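**Kellier K-80 – pince à deux doigts pour la manipulation alimentaire**

La K-80 est destinée aux cellules de préparation où le bras travaille près de la nourriture et près des personnes. Elle se monte sur les poignets Grundis et Teoh avec la bride fournie.

- Charge utile : 900 g, récipient et contenu compris
- Course des doigts : 80 mm
- Force de serrage réglable, 40 N au maximum
- Fixation : 6 vis, livrées avec la clé

## Règles d'emploi

L'intégrateur reste responsable de l'analyse de risques de la cellule complète. La pince seule n'est pas une machine finie, et son certificat ne remplace pas cette analyse.

1. Définir la zone de travail avant le premier essai et la noter dans le dossier Drudau.
2. Pour la céramique et le verre, commencer avec la force la plus basse, puis augmenter par petits pas.
3. Saisir les bols par le bord. Les doigts ne doivent pas entrer dans la nourriture – c'est la règle que nous voyons oubliée le plus souvent.
4. Pour verser, incliner lentement et garder le récipient au-dessus du plan.
5. Compter les miettes comme une salissure : on nettoie la surface avant de changer de produit.

Céréales en anneaux, bol en céramique verte, plan de travail en bois :

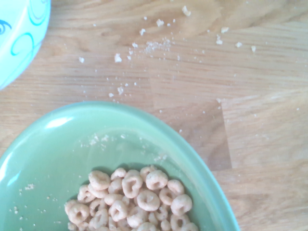
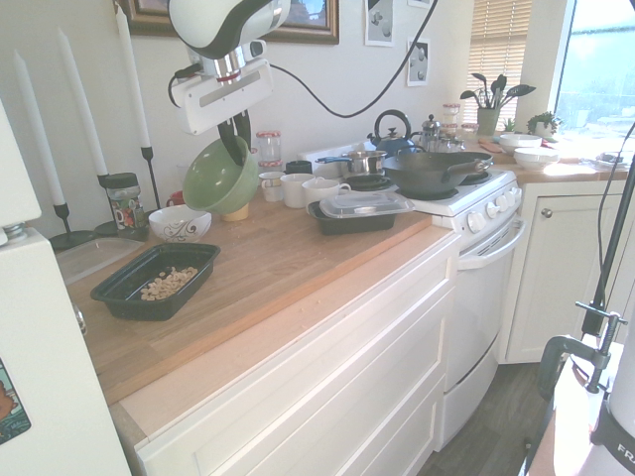
## Nettoyage et entretien

Les doigts se démontent sans outil et se lavent à l'eau tiède avec un détergent neutre. Le corps de la pince se nettoie seulement avec un chiffon humide. Contrôler le serrage des vis chaque lundi si la cellule fonctionne tous les jours.

Les doigts de rechange sont vendus par paire, référence K-80-D.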